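Reading time: 6 minutes

The Open Afternoon

The notice from the Grenitz Institute requested that visitors present themselves at the side entrance no later than 2 in the afternoon, and that they refrain from bringing food, umbrellas, or animals. Theda Rieger arrived at twenty minutes before the hour with an umbrella. It was taken from her at the desk and a paper ticket was given in exchange, bearing the number 326.

She had been sent by the Busthorpe Dispensary Board, on which she held a seat by virtue of having once managed the dispensary itself. The Board had before it a proposal to lease certain equipment for the packing room. It had resolved in January that one member should attend a demonstration and report in writing. The resolution did not say which member. Mrs. Rieger had been absent that evening with a cold, and the minutes recorded her appointment without further remark.

The visitors were received in a lecture room with a sloping floor. There were officials from two district hospitals, a man from an insurance office who took notes before anyone had spoken, and a group of students who sat in the last row and were asked to move forward. A Mr. Janssen, deputy head of the Institute, welcomed them on behalf of the director, who was detained.

"The Nemis program has been in operation for 7 years," Mr. Janssen said. "Its purpose is to teach machines to perform the small work of the hand. You will be shown this work as it is done on any ordinary afternoon. You are asked to keep your voices low and to remain behind the posts."

A woman from one of the hospitals inquired whether the machines would be seen to walk.

"They will not," said Mr. Janssen. "The program is not concerned with walking."

There followed an address of 20 minutes on the history of the building, which had been a school for surveyors and afterward a store for seed. Mrs. Rieger wrote down the word seed and drew a line under it. She had spent thirty-one years in a room where small boxes were put into larger ones, and she had supposed that a person sent to judge this matter would be asked something about it.

She thought of the packing room at Busthorpe. It had one high window and a long bench, and the women who worked there stood with their backs to the radiator in winter. When she first came, the senior packer had shown her how to take a carton by its narrow sides, so that the printed face stayed toward her and the name could be read all the way to the tray. It had taken her most of a spring to do this without thinking. After that she had never thought of it at all, until she was required to show it to somebody else, and found that her hands had to go slowly before she could say what they did.

The party was led down a corridor and divided into two. Mrs. Rieger's half was taken through a pair of heavy doors into a carpeted hall where the lights were kept low. The visitors became quiet without being told. They stood in a row behind the striped posts, and the man from the insurance office was twice requested to step back.

"The operator is at present recording," said Mr. Janssen in a lowered voice. "Each handling of an object is kept, and the machine is afterward instructed from the whole body of such handlings. The operator does not use the bare hand. The hand works through the same jaws that the machine will have, so that nothing is learned which the machine could not itself perform."

"And how long does the operator remain at it?" asked Mrs. Rieger.

"For the length of a shift, with the customary intervals."

"Doing the same thing?"

"Doing it in every way in which it may properly be done," said Mr. Janssen. "That is a considerable number of ways."

She moved along the row until she had a clear view of the table. The operator did not look up. There was a divided tray of clear plastic at the far side, and a small carton, white with a green band, was held upright between the two pairs of jaws.
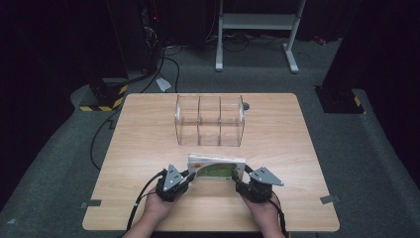

Mrs. Rieger found that she was standing as the senior packer had stood, with her weight on her left foot. She had expected to feel some objection. The Board, or a portion of it, would have welcomed an objection, and she had prepared several on the train. They concerned dust, the cost of repairs, and the position of the two women still employed at the bench. All of them seemed to her still sound, and she intended to include them.

"By the sides," she said.

Mr. Janssen bent toward her. "I beg your pardon?"

"The carton is taken by the sides. Who told the operator to do that?"

Mr. Janssen consulted the sheet in his hand. He turned it over and consulted the back. "I do not believe that an instruction was issued," he said. "The operators are chosen for a steady manner. Beyond this they are left to their own practice."

"Then it will be passed on to the machine in any case."

"If it is done often enough, it will be passed on."

"And the machine will not know the reason for it."

"No," said Mr. Janssen. He appeared to consider whether the Institute had a position on the question. "It will not be troubled by that, Mrs. Rieger. Were you?"

She did not answer at once. A student beside her had begun to whisper and was looked at by an attendant. It came to her that she had been given the reason only in her second year, and by accident, when a carton went to the wrong ward and everyone at the bench was made to explain herself. Until then she had done it correctly and had known nothing.

"I was told eventually," she said.

The visit concluded in the lecture room, where coffee was provided and a form was handed out. The form asked whether the demonstration had been informative, very informative, or of limited interest. It allowed one line for remarks. The man from the insurance office asked for a second form, and was informed that each visitor was entitled to one.

Mrs. Rieger wrote that she wished to know the name of the operator. She then considered that the request might be taken as a complaint, and that the operator might be spoken to. She crossed it out with care and wrote in the space that remained: The cartons are being held properly. Please do not correct this.

Mr. Janssen collected the forms himself at the door. He read hers while she was putting on her gloves, and placed it with the others, and after a moment took it from the pile and put it in the pocket of his jacket.

"Your Board will be sent the printed results," he said. "They are issued each quarter."

"The Board will be glad of them."

"And you will be reporting in favor?"

"I will be reporting in writing," said Mrs. Rieger. "I have not been asked to do more."

At the desk she surrendered her ticket. The attendant brought out an umbrella with a horn handle, which belonged to some other person, and was sent back for her own. It had begun to rain by then. She waited under the arch of the side entrance until the first of it had passed, and drafted the opening paragraph in her head, beginning with the history of the building, as the Board would expect.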